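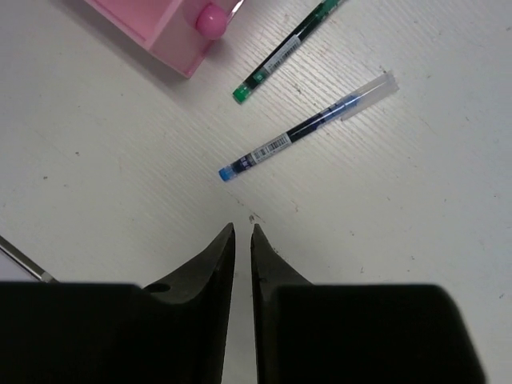 WORK SURFACE AND SMALL ITEMS CHECKLIST
Grambridge Stationery, sample room, second floor
Checked Thursday, before the 6 p.m. close

Mark each line OK, FIX or N/A. Write the comment next to the line, not on the back.

1. Tabletop clean, no ink marks or glue
FIX. Wipe along the ribbing with a damp cloth. Ink settles in the texture if it is left overnight, and the spray from the supply closet leaves streaks on white.

2. Pens capped when not in use
OK. Blue and green gel pens both have their caps on. Caps must match the ink color. Last month two pens went back to stock with swapped caps and a customer at Prurnard sent them back.

3. Barcode labels on the barrel
OK. Blue and green both labeled near the cap. Replace any label that is lifting at the corner. Do not put a new label on top of an old one, the scanner picks up both.

4. Clear sleeves
Check sleeves for splits before pens go back in the tray. Do not tape a split sleeve. Throw it out and take a new one from bin 248.

5. Loose pens on the table
FIX. Pens left out on the surface go back in the tray at the end of the shift. They roll when someone leans on the table and we have found them under the radiator.

6. Drawers and organizers
OK. Pink plastic box with the round knob stays on the table through June for the Surkari order. Knob should be hand tight. Keep boxes back from the table edge. Do not stack anything on top of plastic boxes.

7. Sharp items put away
OK. Blades and scissors are in the locked cabinet. Log sheet signed.

8. Floor clear under and around table
FIX. Carton from the Wan delivery was still in the walkway at the time of the check. Moved to the back wall. Needs to be broken down and taken out.

9. Power strips and cords
OK. Cord cover on the window side is cracked at one end but still flat. Watch it. Work order 1367 is open.

10. Lighting
OK. One tube flickers for a minute after switching on.

11. Trash and recycling
OK. Used pens go in the gray bucket, not in paper recycling.

Follow up: items 5 and 8 to be rechecked at the start of the next shift. Leave this sheet on the clipboard by the door until both are signed off.

Grambridge Stationery | Facilities contact: front desk, ext. 3500 | All rights reserved | Back to top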